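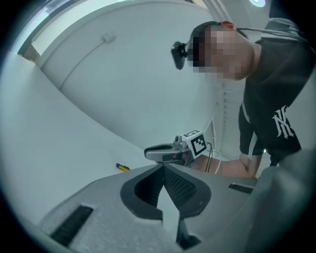

Salim Swai asked in October:

Before you buy anything, please read the rules of your own competition twice. This was the advice I got from our teacher, and still I have the following problem.

I am helping the student robotics club at Shirima College. Our project for the Illcombe challenge is teaching by demonstration: students hold the grippers in their own hands, do a small task on the table, and later the arm should learn from these recordings. We have 2 grippers, one for each hand, and a head camera. Each student records in turns.

The trouble is that our recordings are not alike. One student does the task slowly and stops in the middle to think, another one does it in a few seconds. When we looked at the first 47 recordings, we could not agree which of them are good. The rules ask for 100 demonstrations of one task.

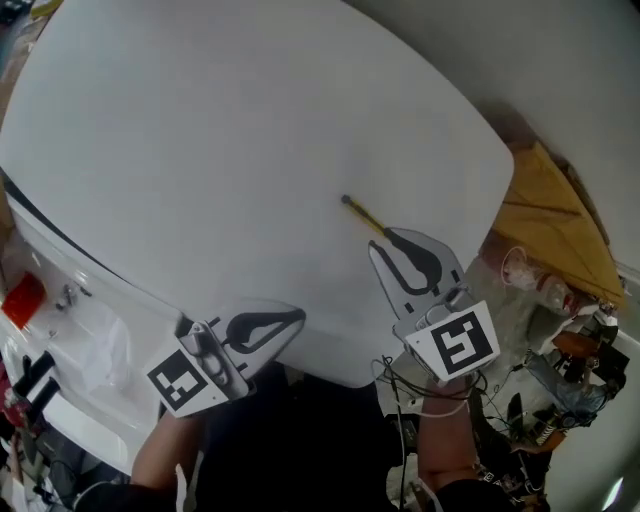
Also the position from the markers jumps sometimes. For a moment the gripper is at one place and then it is several centimeters away, and then it comes back. We calibrated in the morning and did not touch anything after. Should we throw away all such recordings, or is it possible to repair them? We would like to keep as many as we can, because the students have classes and we get the table only from 3 p.m.

Thank you in advance, and excuse me if this was asked before. I searched but I found only topics about wheeled robots.

Esther Khaemba replied:

Good day Salim. We had the same difficulty in Wunmont last year, so I will write what we did.

First, write the task on one sheet of paper. Where the object starts, where it must finish, which hand begins. We did not have this paper in the beginning and every student invented his own way. After we had it, the recordings became much more similar, and the discussions became shorter too.

Second, let everyone practice without recording. In our club it was 3 tries and then the real one. If a student stops to think, stop the recording and begin again. Do not keep it "for later". We kept many for later and we never used them. 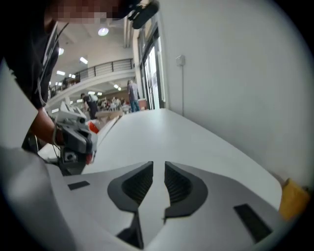

About the jumping, I would check the cables before the software. When a student wears the camera on the head and holds a gripper at the same time, a cable can pull a little, and if the camera moves on its strap your morning calibration is not correct anymore. The thin cord hanging down the front of the shirt is the kind of thing I mean. We fixed such cords to the clothes with a small clip and left some slack at the neck. Then check if a hand or a sleeve is covering the marker in the moment of the jump. Play the video slowly and you will see it. A short jump of one or two images you can fill in from the neighbors. If it is long, delete the recording and make a new one, it is faster.

sturkurlow_club replied:

just record more and delete the bad ones

Salim Swai replied:

Thank you Esther, the paper with the task is a very good idea and we will write it tomorrow. I played four of the recordings slowly and in three of them the sleeve is over the marker. The other one I do not understand yet. I will check the strap and write again.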